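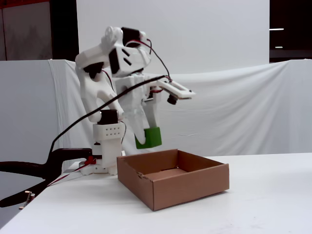 The arm with the cube over the box, Plirko annex.

The Hesitation Entries

The Mollutum Office of Demonstrations appointed Zsolt Illés to the Plirko annex on 13/12/2019, for a term of one winter. His duties were set out on a single sheet. He was to guide the arm to the green cube, close the fingers, carry the cube to the cardboard box, and release it. Each performance was to be entered in the register as one example. The Office required 1,000 examples by the end of January, and the learning system, which was called Jelo, would be built from them.

Mr. Illés had previously served in Land Records. He was regarded as accurate. His first 200 examples were accepted without remark, and the Supervisor of Intake, Mrs. Mudaliar, noted in the margin that the handwriting was a credit to the annex.

The first irregularity was reported the following week. In a number of examples, the arm reached the box and stopped. The cube hung over the cardboard for a period that the instructions did not provide for. It was then released in the ordinary way. Mrs. Mudaliar identified 17 such cases and requested an explanation in writing.

Mr. Illés replied that he had not been aware of stopping. He had reviewed the recordings as directed and agreed that a pause was present. He proposed that the cases be struck from the register and performed again at his own expense of time. The proposal was approved.

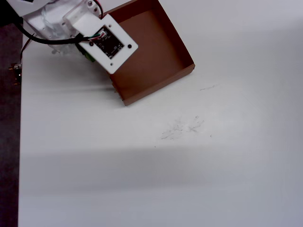

Wrist board and tray, seen from over the table.

The replacement examples also contained the pause. It was now longer. The Office sent an inspector, who examined the wrist board, the cables and the clamp and found them to be in order. He further recorded faint gray marks on the tabletop and asked whether they were a tally. Mr. Illés stated that they had been there when he arrived and that he had never been able to read them. The inspector copied them onto a sheet of office paper, turned the sheet several ways, and placed it in the file.

Mrs. Mudaliar then traveled to the annex in person. She took a chair behind Mr. Illés and watched him work through the afternoon. Her report to the Office ran to one paragraph. She wrote that the operator brought the cube over the box with great care, and that at this point he appeared to be listening. She had asked him what he heard. He had answered that his father used to wait that way at the door of a room where someone was asleep, before setting down the coal.

The Office took no action on the report. The deadline was near, and the register was closed with the pauses included.
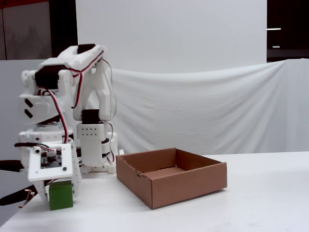

Jelo was given control of the arm on the last working day of January. Mr. Illés was permitted to attend, although his term had ended that morning. He stood by the door in his overcoat. The box had been put to the right of the arm, with the torn notch in its left wall that he had asked twice to have repaired, and the cube was on the table close against the base, where he had always found it awkward to reach. He began to say so. The fingers were already moving. They closed on the cube at the second attempt and carried it across, and over the box the arm stopped.

Mrs. Mudaliar had the stopwatch in her hand and did not start it. The clerk looked to her for the entry. She waited with the others until the cube had been let go, and then told him to write that the example was accepted.

Mr. Illés signed as witness and asked what time the bus left for town.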